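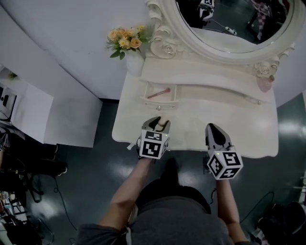 Slide 1. White vanity, small drawer partly open, makeup brush inside.

Leave this one up while people find seats. Say hi, thank Carleen Cosgrove for the invite, remind the back row the coffee stays out until the break.

OK so. My talk is about selling secondhand furniture online, and mostly about the part I was terrible at for years, writing the listing. I had a booth at the Halliday market before I ever sold a thing on a website, and at a booth you just talk! Somebody leans on a dresser, you tell them about the dresser, they go get the truck. Then I moved to Orketer and my first listing said "nice old dresser, good shape." It sat there until December.

(Pause. Ask who has written "good shape" in a listing. Put my own hand up.)

Slide 2. The title line. Buyers type plain words into that search box. They type "small white desk with drawers," they don't type "charming." I went back and rewrote 119 of my titles over one very long weekend, just color, type of piece and width, and my messages picked up within days. I can't swear it was all the titles, but I hadn't touched the prices.

Slide 3. Measurements. Width, depth, height, and please, the inside of the drawers too. Kazuhiro Sugawara sold me on this one. He ships to apartments, so he also lists the narrowest door a piece will fit through, and I stole that idea the same day (he knows, he's sitting right there, wave at him).

Slide 4. Damage. Say it early and say where it is. "Ring mark on top, left rear corner, size of a coffee mug." I used to bury that at the bottom and then spend my Saturday arguing on somebody's porch. Tell the armoire story here if we're on time. Skip it if we started late.

Slide 5. Price. Almost 4,000 people looked at my walnut sideboard and it didn't sell at 500 dollars. I wrote two more sentences about the joints and the new back panel, kept the price, and it went to a couple from two towns over. Coralie will want to argue about this, let her, she's usually right about pricing and it wakes everybody up.

Slide 6. Delivery. Put the stairs question in the listing. One flight or three? Who's carrying?

Then questions. Handouts are on the table by the door, Tipene has extras. Mention the sign-up sheet for the spring swap and get the clicker back to Hemi.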